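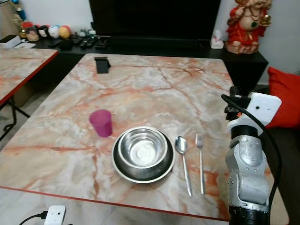 접수 첨부 1. 대리석 무늬 식탁, 스테인리스 그릇과 접시, 분홍색 컵, 숟가락과 포크 1인분.

2019년 3월
작성: Ornora 구내식당 비품 담당
인쇄하기 | 이메일로 보내기

[접수 136] 식탁 상판 끈적임 및 식기 밀림
상태: 보류

증상
점심 배식 뒤 상판이 끈적거린다는 민원. 접시가 손만 대도 밀린다는 민원도 같은 날 들어옴. 끈적이는데 밀린다니 앞뒤가 안 맞는다. 둘 중 하나는 다른 식탁 얘기가 아닌가 싶어 접수자에게 되물었으나 같은 식탁이라고 함.

조치 1
Vusura 중성세제로 상판을 닦고 마른 행주로 마무리. 끈적임은 줄었다고 하는데 누가 어떻게 확인했는지 기록이 없음. 직접 만져 보니 빨간 테두리 쪽은 그대로였다.

조치 2
Gristik 광택제 사용 중단. 지난 11월에 들여온 제품이고 설명서에는 "잔여물 없음"이라고 적혀 있다. 믿기 어렵다. 안 쓰는 식탁 한쪽에만 발라 4시간 뒤에 만져 보니 손자국이 남았다. 한 번 해 본 것이라 이것만으로 원인이라고 적지는 않겠다.

조치 3
밀림 확인. 큰 접시에 그릇을 포개 놓고 옆에서 밀어 봄. 접시 바닥에 물기가 있으면 잘 미끄러지고, 닦고 놓으면 덜하다. 상판 문제라기보다 식기 건조 문제로 보이는데 세척실에서는 건조 시간을 줄인 적이 없다고 한다. 건조기 기록지를 달라고 했고 아직 못 받음.

업체 답변
Ferrand 측은 식탁보나 미끄럼 방지 매트를 깔라고 권함. 매트 6장 견적도 같이 왔다. 고장 문의를 하면 꼭 견적서가 따라온다. 구매 보류.

당분간의 사용법
- 광택제 금지, 중성세제만 사용
- 테두리 틈은 젖은 행주로 한 번 더
- 접시는 바닥을 닦은 다음 놓을 것
- 숟가락과 포크는 접시 오른쪽에 나란히, 종전대로

남은 일
건조기 기록지 수령. 테두리 쪽 끈적임이 접착제인지 광택제인지 구분. 접수 189(의자 다리 소음)와 묶자는 의견이 있었으나 관련 없어 보여 따로 둠.

댓글 4

식당이용자: 매트 깔면 그 밑이 더 끈적해집니다. 전에 있던 데서 겪어 봤어요.

3층: 테두리는 접착제 맞을 걸요. 여름에도 그랬습니다.

작성자: 여름 민원은 접수 내역에 없습니다. 날짜 아시면 알려 주세요.

3층: 날짜까지는 기억 안 나요. 그냥 테두리 한번 뜯어 보시죠.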